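Jorum bag library passes 125 members

The Jorum bag library has signed up its 125th member, and the people who run it could not be happier!

Set up in March by neighbours Akosua Dankwa and Mireille Smadi, the library lends out shopping bags from a rack by the door of the old Willems bakery. Take one when you've come out without, bring it back when you're next passing. There is no fee and no fine, and the rack has hardly been bare since.

"I thought we'd get our own mums and a few people from the choir," said Akosua. "Then the whole of Mikerow Road turned up, and they brought bags!"

The best part for many members is mending night, when torn handles and split seams are put right over tea and a very good ginger cake. Severino Cifuentes, 18, had never threaded a needle before he came along and has now repaired two rucksacks as well - one of them his grandad's.

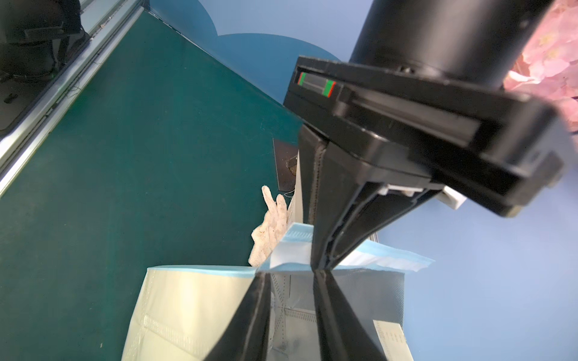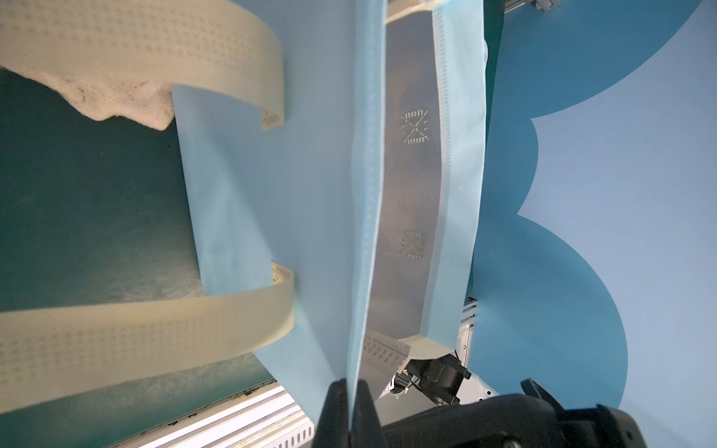

Pale blue fabric, with cream handles.
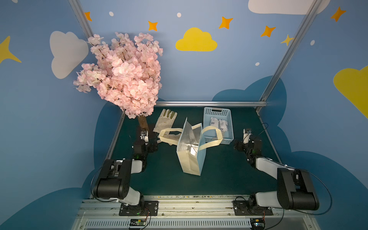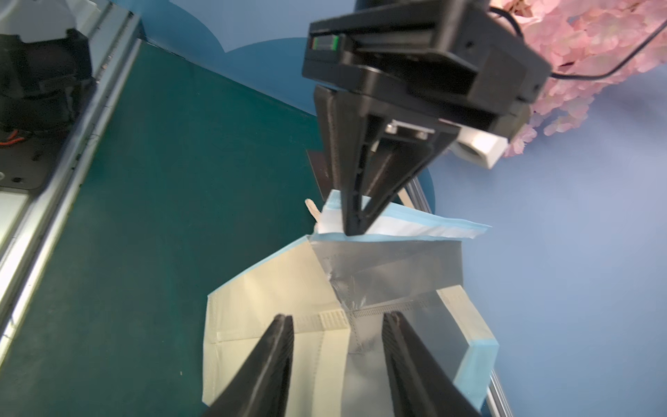
A second rack is to open at the Vunerero café in July 2024, with Snædís Grímsdóttir looking after it. She would love to hear from anyone with strong thread, spare buttons or a sewing machine they no longer use. Bags of any size are welcome, as long as they're clean. Leave them at the café counter before noon.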